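Cimstead open day: skeptics wanted

Cimstead is looking for 10 people who move totes for a living to come to our Ivley open day this August, watch a robot do the same job, and tell us where it falls short. Sales talk is banned for the afternoon.

Empty blue crates, gray floor:

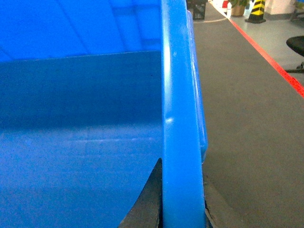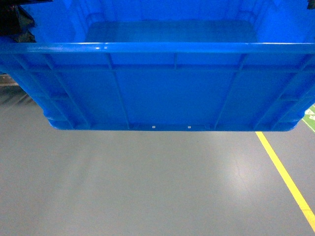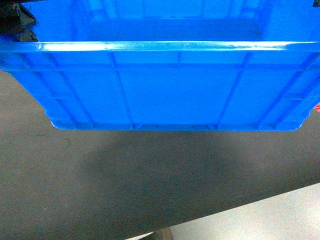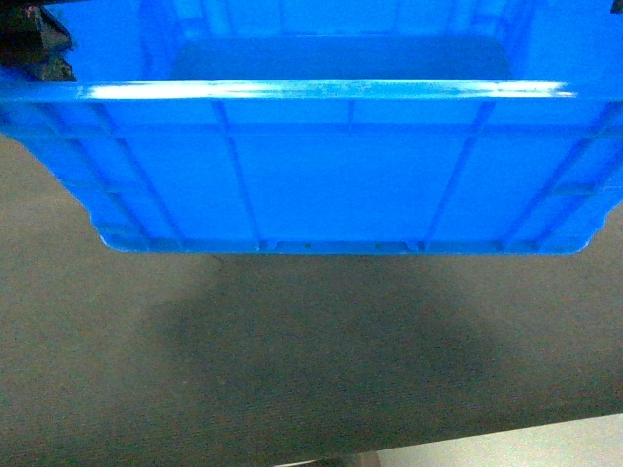

I have sat through plenty of demos, and an empty crate proves very little to me. Ask to see a full one. Ask who steps in when a lift goes wrong, and how long that takes. If the answer is vague, write that down.

You should have at least 2 years on a warehouse floor. No robotics background needed, and please don't apply if you sell the things. Doors open at 7 a.m. for the walk-through. The demonstration starts at 2 p.m., and you fill in your comment sheet before you leave. We print the comments unedited, rude ones included.

Lunch is provided. Travel is paid from Cluvdale only.

To apply, send a few lines on the worst lifting job you've had to Lizeth Salazar, Open Day Desk, Cimstead, Ivley.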